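Skye Rennie
A thread on teaching a robot by hand, for everyone who asked me at the Pratoston open day what on earth I do all week. Grab a cuppa, I do go on a bit. 1/14

2/14
Short version: I hold a gripper in my hand, I do a chore with it, and a camera on the gripper records the lot. Later a robot arm with the same sort of fingers learns from what I recorded. No arm in the room while I'm doing it, just me and the tool and usually a dog under the bench.

3/14
We call ours the Fornitz, after the project that paid for the first pair. Two fingers, a trigger, a camera looking out over the top of them. It feels a bit like using salad tongs with someone peering over your shoulder, and you do stop noticing after the first week.

4/14
Before this I was at Undetside doing remote control, which is the other way of going about it. You sit in a chair with a controller in each hand and drive a real arm across the room. I loved it, but my goodness it was slow! Folding one tea towel could eat up most of a morning.

5/14
People ask which is better and I never have a tidy answer for them. With remote control you only ever ask for things the arm can really do, because the arm is right there doing them (or bumping into the cupboard). With the hand-held you get loads more recordings, but you have to remember that a robot's wrist isn't your wrist.

6/14
So, my habits, for anyone starting out. Most of these I picked up from Jardine, who trained me and who has the patience of a saint.

7/14
Move slower than you'd like to. I was a hopeless rusher. My early recordings have me whipping a mug across the bench like I'm late for the tram, and the whole lot had to be done over. Pretend you're showing a five-year-old how to pour milk and you'll land on the right speed.

8/14
Keep your other hand out of it. This one is so hard! You go to open a jar and your left hand is there before you've thought about it. I hold mine behind my back now, and I've caught myself doing the same at home while making toast.

9/14
Do the mistakes too. If you fumble the spoon, don't stop and start over — pick it up again nice and calmly and carry on. Robots fumble spoons as well and it helps them to have seen somebody recover. I keep those recordings in their own folder, labelled, so whoever is sorting can decide.

10/14
Change things between goes. Shift the bowl a bit, swap the blue sponge for the yellow one, stand on the other side of the bench, pull the blind halfway. My quota for a task is 300 good ones, done in blocks of 60, and if every one of those has the bowl in the same spot then all you've taught it is that spot.

11/14
Start and finish with the fingers open and holding nothing, pointed at something plain. I pause there for a slow breath at each end. It makes the trimming so much easier, and it gives you a moment to check the fingers are sitting evenly and the two tips are level with each other, which matters more than you'd think once you're picking up something as thin as a teaspoon handle.

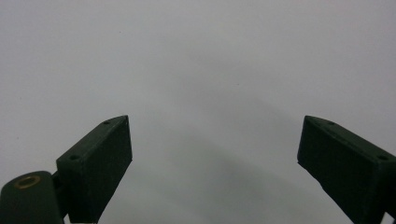 12/14
Have a look at your fingers every so often. I wipe mine down at morning tea with a soft cloth, then go round the little screws. If one side has worked loose you'll feel it as a sort of mushiness on the trigger, and anything you recorded after it went mushy is probably for the bin. Write down when you checked. I never used to, and I paid for it in May with a whole afternoon of sock sorting.

13/14
Rest your arm! Sixty goes in a block doesn't sound like much until your thumb starts complaining. I take ten minutes between blocks, have a stretch, go and bother whoever's in the kitchen. Tired hands do odd little jerky movements, and a robot will happily copy those along with everything else you show it.

14/14
That's my lot for now. As of 05/09/2022 our shared folder is up to 3,764 recordings, mostly dishes and laundry, plus a fair bit of me putting lids on things. Next month we're having a go at lunch boxes, with all those fiddly clips, so if you've got an old one with a stubborn lid sitting at the back of the cupboard, I'd love to take it off your hands. Replies are open and I'm happy to chat about grips, thumbs or dogs.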